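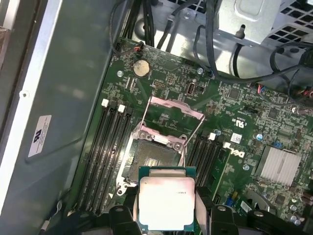 How does a computer remember things?

Hi again! Last month I wrote about how computers do sums, and a lot of you wrote back asking where all the numbers go afterward. Good question. I had to go and read up on it myself, because I only knew half the answer.

Let's start with you. Say your teacher reads out a phone number and asks you to write it down. For a few seconds you hold the number in your head. Then you put it on paper, and now you can forget about it and think about lunch. Computers work a bit like that. They have one kind of memory for holding things for a short while and another kind for keeping them.

The short kind is called RAM. Think of it as the top of your desk. Whatever you are working on right now is spread out there, where you can grab it fast. If you are drawing a picture of a whale on the computer, the whale is in RAM. But when the power goes off, the desk gets wiped clean! I learned this in fourth grade, when I typed a story that was 439 words long (I was very proud of it) and my brother Valentin unplugged the computer to plug in a fan. The story was gone. I had never pressed Save.

The long kind is called storage. That's your bookshelf. Pressing Save moves a copy from the desk to the shelf, and it stays there when the power is off - even if you go away for the whole of December.

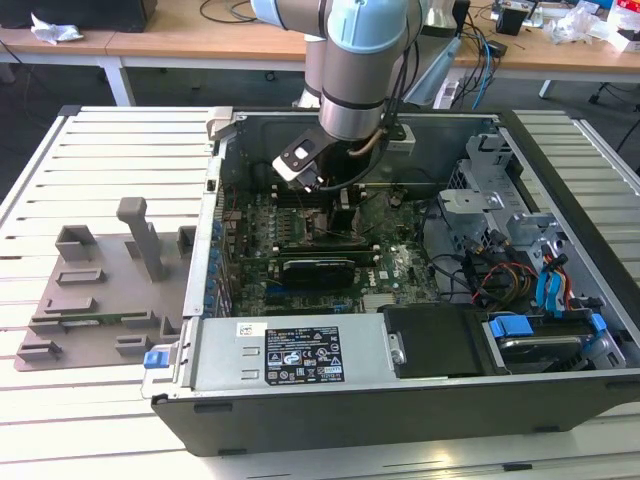 Why don't computers just use one kind of memory for everything?

Fast memory costs more for the same amount of room, and ordinary RAM forgets everything without power. Storage is slower, but you get a lot more of it for your money, and it keeps your things safe overnight. So most computers have some of each.

Now, what is really being remembered? Only ones and zeros. Each one or zero is called a bit, and eight bits together make a byte. In plain English text, one letter usually takes up one byte. So does a space, and so does a comma. The word "whale" needs five bytes. A page of writing might have roughly 1000 letters and spaces on it, so that's a thousand bytes or so, which is tiny for a computer. Photos need much, much more, because the computer has to remember the color of every little dot.

You can try being a computer's memory yourself. My friend Nadège showed me this one and we played it all afternoon. Get eight coins and put them in a row. Heads is one, tails is zero. Now you have a byte! Make a pattern, write it down, and mix up the coins. The paper is your storage and the coins are your RAM. Can you put the pattern back just by reading the paper? That's what loading a file is like.

If you want a harder game, make up a secret pattern for every letter and send somebody their name in coins. Mine took so long that dinner got cold.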